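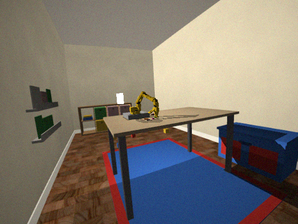 Bukola Danladi wrote to me after the last post and said I should stop blaming the landlord for the echo and buy a rug. She may be right. I've been in the new apartment since spring and the main room still sounds like a stairwell. Every phone call I make from there, the other person asks if I'm in the bathroom.

I didn't think about sound at all when I was looking for a place. I thought about rent, the bus, and whether the kitchen had a window. The old apartment had carpet in every room and I complained about it for six years, mostly about the smell in summer. Then I moved to parquet and found out what the carpet had been doing.

The first thing I tried was foam panels. A pack of small gray ones cost $44 and I stuck them up with the removable strips that came in the box. They fell off over the next week, usually at night. I put them back with stronger strips and they stayed, but I couldn't hear much difference. I've since read that thin foam mostly takes care of the high sounds and leaves the rest alone. That matches what I got. Clapping sounded a little duller and my voice sounded the same.

Next was curtains. I already had a pair, the thin kind, so I bought heavy ones secondhand from a man on Moulin Street who was moving to a smaller place. They're dark green and too long by a hand's width. I haven't hemmed them. These helped more than the foam did, especially in the evening when they're closed. They also keep out the light from the parking lot, so I'd keep them even if they did nothing for the sound.

Then I moved the bookcase. It used to be in the bedroom and now it's on the long wall of the main room. Books do seem to work, or at least the room is better with them there. Moving it took a whole Sunday, and I gave away two boxes of paperbacks along the way, so the effect is probably smaller than it could have been.

That leaves the rug. I've put it off for two reasons, price and cleaning. The one I like is wool and costs $472 before delivery. There's a flatwoven one for $100, but everyone I've asked says the thickness is what matters, and that I could get the cheap one if I put a good felt pad under it. The pad costs nearly as much as the rug. Tobiloba Nwosu has a pad left over from his hallway and offered to bring it by, though he thinks it may be too narrow.

I'd like to have this settled by October. My sister is coming to stay then and she talks on the phone a lot, starting early.

My plan is to try the spare pad with the cheap rug and see how a phone call sounds. If it's still bad I'll return the rug, and start saving for the wool one. The foam is coming down either way. One panel took some paint with it last week and I need to ask the landlord which white he used.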